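Tips from the bowl table: what our robot club has learned about kitchen crockery

Our club has been at the washing-up end of things all summer. The task for the September meet is called Put Away, and it's what it sounds like: a table of bowls and plates, one arm, one gripper, and a time limit of 300 seconds. I look after the practice table, so I get all the "how do you stop it doing that?" emails, and I've put my answers in one place (with a few that are just as handy in your own kitchen!).

Start with one bowl

Everybody wants to tip the whole cupboard out on the first evening. Please don't! Put one bowl down on a plain white surface, right way up, and practise going in over the rim with one finger inside and one outside, fingers well open. An orange plastic one is lovely for this because you can find it at a glance on the screen, though shiny plastic throws back a glare, and beginners' programs do like to chase the bright patch. If yours does, move the lamp before you touch the code. I wasted most of an evening learning that.

Go slowly for the last bit, too. We drop to a crawl once the fingertips are level with the rim, and it has saved us a lot of skidding bowls.

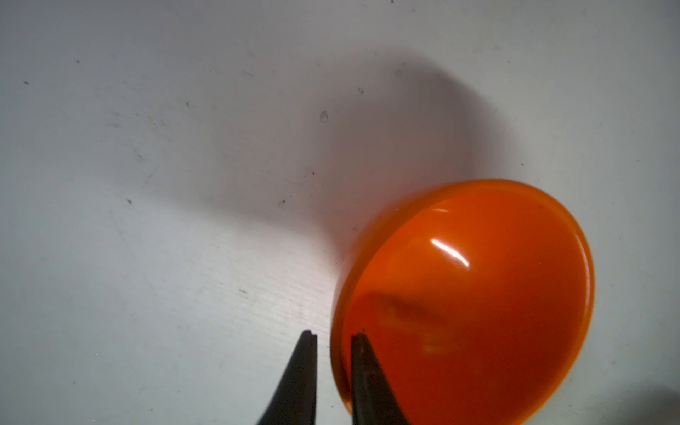 Wipe the table, then leave it alone

A white worktop shows every speck and scuff. For the everyday marks I use a damp cloth with a drop of washing-up liquid, then a dry tea towel. For grey rubs that won't shift, a paste of bicarbonate of soda and water, left on for 4 minutes and wiped off gently. No scouring pads, ever – they leave fine scratches that hold the dirt, and then you're cleaning twice as often. Same goes for the worktop at home.

Yu-na Hwang, who runs our beginners' class, wipes the gripper fingertips as well, with a barely damp cloth and the power off. Greasy tips slide on glaze. I'd been blaming the motors.

Mix your bowls up

Once the single bowl is going well, bring out the muddle. Ours is a proper jumble sale: big plastic bowls, printed ceramic ones, a small lime-green one that likes to lie on its side. Patterned bowls are harder for the camera programs our teams write, leaves especially, so get some in early. The team called Kong practised on plain white for weeks and came badly unstuck the first time they met a leaf print.

Put a few down tipped over, and leave a couple stacked. Bowls that fit closely inside each other look like one bowl until you spot the second rim, and a program that expects one will get itself in a right pickle.
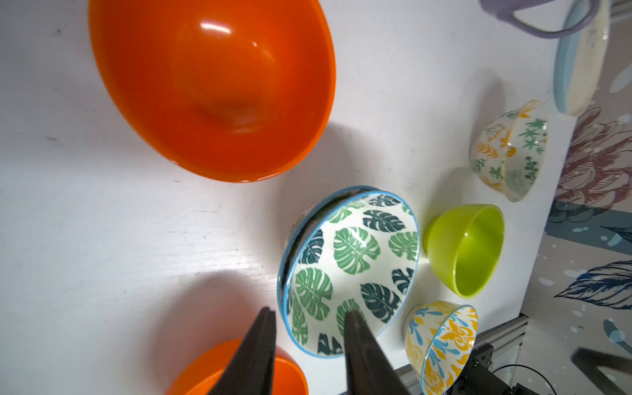
I'd also say don't tidy between goes. It's tempting to straighten everything up for the next team, but the judges won't, and a child who has only met neat rows will be quite upset on the day. Tip, shuffle, step back.

For stuck stacks (ours or yours), never twist hard. Cold water in the top bowl, warm water round the bottom one, wait a bit and ease them apart. Not straight from the fridge into hot water, mind, or you'll crack the glaze.

Where to get your crockery

Charity shops, every time. I keep to a budget of 43 pounds for the whole season, and that includes breakages. Check each rim with a fingertip before you pay, as a chipped edge is no good for small hands or for rubber tips. If you've a choice, buy two the same so there's a spare.

Keep a notebook

Worka, our oldest team, write down every try, good or bad, and they passed 500 before the holidays. Theirs has columns for the bowl, the way it was lying and what went wrong. Mamari started one last month and have already found that most of their drops come from the smallest bowl. A cheap exercise book does the job – just tie the pencil on.

Send me your own tips before the September meet and I'll add them to the page.

Last updated 2026-08-06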